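Linsen, Geduld und ein großer Topf: Notizen für meinen Vortrag beim Kochabend in Ivorberg 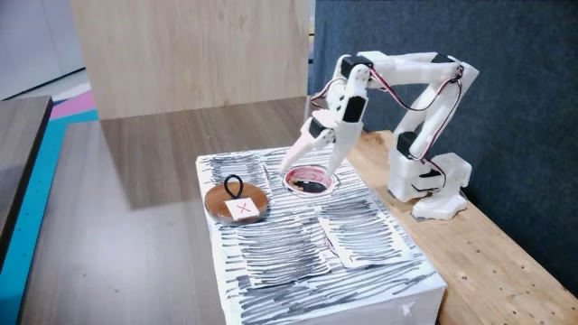 Weißer Roboterarm mit schwarzen Servos über einer schwarz schraffierten Box

Zum Einstieg

Hallo sagen, Wasserglas hinstellen, kurz warten, bis die Letzten sitzen. Dann gleich die Frage in den Raum: Wer hat zu Hause eine angebrochene Packung rote Linsen, die schon länger im Schrank steht? (Hände hoch, ich melde mich auch.) Genau für diese Packung bin ich heute da!

Ich koche seit einer ganzen Weile ohne Fleisch und seit etwas kürzerer Zeit auch ohne Milch und Sahne, und das Gericht, das mich durch die ersten Monate gebracht hat, war Dal. Ich hatte anfangs überhaupt keine Ahnung davon. Mein erstes Dal war grau, dünn und schmeckte nach warmem Wasser mit Kurkuma. Ich habe es trotzdem zwei Tage lang gegessen, weil ich so viel davon gekocht hatte.

Hier ruhig kurz Pause machen, an der Stelle wird meistens gelacht.

Welche Linsen

Gläser herumgeben. Rote Linsen zerfallen, die nimmt man für das cremige Dal, um das es heute geht. Gelbe Linsen gehen auch, brauchen aber länger. Berglinsen und Belugalinsen behalten ihren Biss, die mag ich lieber im Salat.

Waschen, bitte! Ich weiß, auf manchen Packungen steht, es sei nicht nötig. Ich wasche sie so lange, bis das Wasser fast klar ist, und schäume trotzdem beim ersten Aufkochen noch einmal ab. Einweichen muss man die roten nicht.

Falls jemand nach der Marke fragt: Ich kaufe meistens die von Clallano im großen Beutel, die anderen sind genauso gut. Der Laden in Tretlow hat sie auch lose, da kann man sein eigenes Glas mitbringen (Deckel nicht vergessen, ich spreche aus Erfahrung, mein Rucksack hatte monatelang Linsen in der Naht).

Der Grundtopf

An die Tafel schreiben, langsam, damit alle mitkommen:

250 g rote Linsen
1 Liter Wasser, also 1.000 ml, falls der Messbecher das so anzeigt
1 TL Kurkuma
1 Stück Ingwer, daumengroß, in Scheiben
1 TL Salz, aber erst am Ende

Alles außer dem Salz in den Topf, aufkochen, abschäumen, Hitze herunter, Deckel schräg auflegen. Nach zwanzig Minuten reinschauen und umrühren. Wenn die Linsen noch ganz sind, weiterkochen lassen. Die Konsistenz ist Geschmackssache, bei mir darf der Löffel eine Spur ziehen, die sich langsam wieder schließt. Beim Abkühlen wird es noch fester, also lieber etwas zu flüssig vom Herd nehmen.

Zum Salz: Da gibt es immer Diskussion. Ich salze spät, meine Familie salzt früh, beides wird gegessen. Nicht zu lange daran aufhalten, letztes Mal ging eine Viertelstunde dafür drauf und ich musste den Nachtisch streichen.

Tadka, mein Lieblingsteil

Jetzt wird es laut und es riecht gut, also Fenster auf, bevor ich anfange. Die kleine Pfanne ist in der blauen Tasche, Kochlöffel auch.

Tadka heißt, dass Gewürze in heißem Fett geröstet und dann über die fertigen Linsen gegossen werden. Klassisch nimmt man oft Ghee. Ich nehme Rapsöl oder, wenn ich es etwas runder haben will, Kokosöl. Mir fehlt da nichts, und ich habe früher wirklich alles in Butter gebraten!

Reihenfolge, am besten beim Vormachen mitsprechen: erst das Öl heiß werden lassen, dann Kreuzkümmelsamen hinein. Sobald sie knistern, kommen Senfsamen dazu (Deckel bereithalten, die springen). Danach Knoblauch in dünnen Scheiben und eine getrocknete Chili. Wenn der Knoblauch goldgelb ist, Pfanne vom Herd. Goldgelb, nicht braun! Bei braunem Knoblauch fange ich von vorne an, das ist ärgerlich, aber bitterer Knoblauch zieht durch den ganzen Topf.

Dann alles auf einmal ins Dal gießen. Es zischt ordentlich. Die erste Reihe vorher warnen.

Was ist mit der Sahne?

Die Frage kommt garantiert. Meine Antwort: Die Linsen sind von sich aus schon cremig, wenn man sie lange genug lässt. Wer es üppiger mag, rührt 2 Esslöffel Cashewmus unter oder einen Schuss Kokosmilch. Bei Kokosmilch bitte die Dose vorher schütteln und am Schluss noch einmal abschmecken, sie nimmt viel Schärfe weg. Sojajoghurt geht als Klecks obendrauf, im kochenden Topf flockt er mir gern aus.

Und Zitrone. Immer Zitrone! Wenn das Dal fad schmeckt, fehlt in meiner Küche fast jedes Mal Säure und nur selten noch ein Gewürz. Hier probieren lassen, erst einen Löffel ohne, dann einen mit. Löffel liegen im Karton unter dem Tisch.

Dazu

Reis natürlich. Ich koche Basmati, gewaschen, mit einer Kardamomkapsel im Wasser. Fladenbrot aus der Pfanne ist auch schnell gemacht: Mehl, Wasser, Salz, etwas Öl, kurz ruhen lassen, dünn ausrollen und von beiden Seiten in die trockene heiße Pfanne. Wenn die Zeit reicht, mache ich eins vor. Wenn es schon nach halb neun ist, nur erzählen.

Für Kinder lasse ich die Chili weg und stelle sie extra hin. Spinat kann man in den letzten Minuten unterheben, gefrorener geht problemlos. Blumenkohl röste ich lieber im Ofen und lege ihn obendrauf, im Topf wird er mir zu weich.

Aufheben und einfrieren

Am zweiten Tag schmeckt es mir am besten. Im Kühlschrank wird das Dal fest wie Pudding, das ist normal, beim Aufwärmen einfach Wasser zugeben und rühren. Ich friere es ohne Tadka ein und mache die Gewürze frisch. Gläser nur zu drei Vierteln füllen! Mir ist im März eins im Gefrierfach geplatzt, und ich habe Linseneis von der Tiefkühlpizza gekratzt.

Fragen

Viel Zeit lassen, die Leute haben oft eigene Rezepte dabei. Rezeptzettel liegen am Ausgang, die Rückseite ist leer für Notizen. Wer eine Nussallergie hat, soll beim Probieren den Topf mit dem roten Deckel nehmen, da ist kein Cashewmus drin. Das unbedingt VOR dem Austeilen sagen.

Danach Herd aus, Pfanne einweichen, Gewürzdose wieder mitnehmen.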